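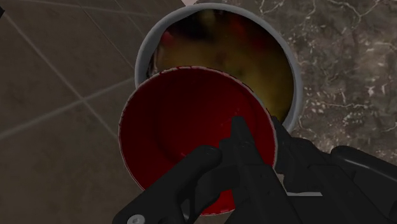 ## Mar 5, 2025: bowl scrape task, sim, wrist view

Fault: gripper will not let go of the bowl at the end of a tip. Drivoner controller, Skindimum scene with the white bucket and red bowl. Fails in 4 of 65 runs, always after the tilt, with the bowl still over the bucket.

Open command is sent and acknowledged. The finger inside the bowl stays pressed near the rim and the joint reports full effort until the watchdog trips. No collision flag is raised, so the run is logged as a pass. That second part worries me more than the first.

Checked so far:

- Contact log: the fingertip is a few steps deep in the bowl mesh when the open command arrives. The solver pushes back along the wrong normal and holds it there.
- Halved the time step. Same seeds still fail.
- Swapped in the Janjua bowl mesh (thicker wall). No failures on the bad seeds, full set not yet run.
- Liquid switched off. No change, so leave the fluid settings alone.

The effort limit was left at 4,000 in the config, a value carried over from the December arm model. It should have been clamped on load and wasn't. On the Sulside hardware the same file would load without complaint. **Do not copy this config to the real arm.** I have renamed it and taken it out of the shared folder.

To do: clamp at load, make the watchdog trip count as a fail, rerun the full set with the thick mesh. Earlier pass rates for this task need rechecking against the watchdog log before they are quoted again.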